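Gripper camera view comes out tilted – can we train on it anyway?
Asked in Student Robotics, March 4, 2018

Our school club has one arm with a two-finger gripper and a small camera mounted at the wrist. The project is to have the arm find a jar lid on a table, pick it up and set it down on a sheet of paper. We have to show it at our district event in June.

Whenever the arm is in its start position, the table comes out slanted in the picture. The mount is printed and we would like to keep it. We have 490 pictures saved so far. Do we have to rotate them all before training? Also, the lid is found most of the time, but the paper almost never is.

Posted by midano_club

Just turn the camera until it looks level. We did that and it took one meeting.

Posted by Biviteo

Turning the camera only fixes one pose. As soon as the wrist rotates, the table will slant again, so the software has to cope with it either way. Leave the mount alone and don't rotate the saved pictures. What matters is that the camera stays fixed relative to the fingers. Put a drop of thread locker on the mount screws and redo the hand-eye calibration if anybody bumps it.

490 pictures is a fair start for one lid. I would add more with the wrist at different angles – we ended up with roughly 3,000, but we had several objects and a cluttered table. Write down the joint angles with each one. We skipped that the first year and had to throw out most of a semester's work.

The paper is a separate problem. White on white gives the detector very little to go on. Our start position looked like this before we changed anything: 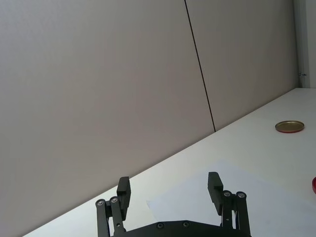

Start position, gripper open, paper on the table and lid at the right.

The lid has a darker rim, so it was easy from day one. The edge of the paper hardly shows. Colored construction paper fixed it for us, and so did a strip of dark tape around the border when the rules called for a white target. Turn off auto exposure too, or the white table will keep changing brightness between shots.

One more thing: keep the fingers in the pictures. A student on our team cropped them out to save space, and the arm then closed 40 mm short of the lid.

Posted by Nodanbridge

Agree on the tape. We used blue painter's tape and it peeled after 7 runs, so bring a spare roll to the event. Also check whether your rules let you mark the target at all. Ours had to be approved ahead of time.

Posted by Öztürkmen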